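Home Issues Working Papers Submit Contact

February
İlker Gökçe

4. What people do with a computer that still mostly works
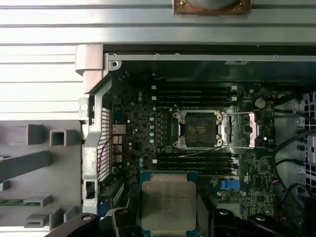
Figure 3. Open workstation chassis with the motherboard in view.

So I went back to the Prakthorpe survey forms with a cup of tea and a fair bit of dread, as I'd left all the open-ended answers until last. We sent out 1,000 forms and got 493 back, a better return than I'd dared hope for from a mail-out with no prize attached. Question 11 asked what happened to the last computer the household stopped using. I had a tidy set of boxes ready (sold, given away, recycled, binned) and 228 people ignored the lot and wrote "in the cupboard", or the garage, or under the spare bed.

I should've seen that coming, having two in my own garage. Holst describes the same thing as "dormant stock" in an earlier report, and I've borrowed the term even though I find it a bit grand for a dusty tower sitting behind the camping gear. What I like about it is that it leaves room for the machine to come back. A few people told us theirs had! One woman in Disville pulled hers out when her son started high school, put more memory in it, and it was still his homework machine when she filled in the form.

The Disville answers are different in flavour from the Prakthorpe ones, and I've gone back and forth on how much to make of it. Disville has a repair shop on the main street and a tip shop out past the oval, so there's somewhere to take things. Prakthorpe has neither, and the nearest drop-off is a long drive. You'd expect more hoarding there, and you do get it, but the gap is smaller than I'd assumed when we wrote the proposal. Plenty of Disville people live five minutes from the repair shop and still keep the old one.

Why? Photos, mostly. People worry about what's on the drive and don't feel confident about wiping it, so the whole computer stays put. (My colleagues wanted to code this as "data anxiety". I held out for "photos", and we compromised by using both, see Section 5.) Cost came up less than I'd expected, and hardly anyone mentioned the environment without being prompted, though they had plenty to say about it once they were.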